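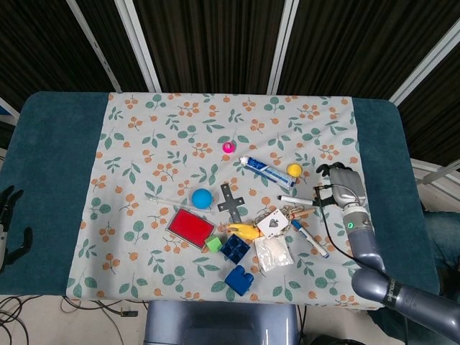
Sewing machinist wanted, part time, Pondura

Hello! I'm Oliwia Wieczorek and I run Pondura, a small workroom making tablecloths, napkins, aprons and the odd set of curtains when somebody talks me into it. I've got more orders than I can get through before Easter and I need another pair of hands, ideally ones that can already sew a straight line.

The job is mostly hemming. Miles of it. You'd be turning and pressing edges, mitring corners (I'm fussy about corners, sorry), sewing in labels and checking everything over before it gets folded. Some days you'd be cutting out as well, and our printed cottons need the pattern matched up properly, so a bit of patience helps. In January we took on a big order of napkins for a café called Jirier and they've just asked for the same again, so that's likely to be your first few weeks.

You don't need a certificate. If you've made your own clothes for years, or altered bridesmaids' dresses at the kitchen table, I'd love to hear from you. You should be happy on an industrial machine, or willing to learn on one. They're fast and a bit frightening for the first morning and then you'll never want to go back to your old one! I'll show you how everything threads up.

Hours are 9 till half two, three days a week in term time, and we can sort out which days between us. Pay is monthly, and I'll tell you the rate when you ring so you're not wasting a trip. You get paid holiday, tea, and first go at the remnants bin. The 32 bus stops at the end of the road and there's a place to lock a bike.

We're up one flight of stairs with no lift, I'm afraid, and rolls of fabric are heavy, so please do ask me about that if it's a worry. Abimbola Ojo does our cutting and packing and will be showing you round with me. The radio is on all day and it's usually Abimbola's choice.

To apply, send me a few lines about what you've sewn, with a photo or two if you have them. No CV needed. Drop it in at Pondura, Unit 75, Zawadzka Yard, or use the contact form on this site and put "machinist" at the top. I'd like to have everything in by 19th February. I'll then ask a few people in for a paid trial morning, bring your own scissors if you're attached to them.

Oliwia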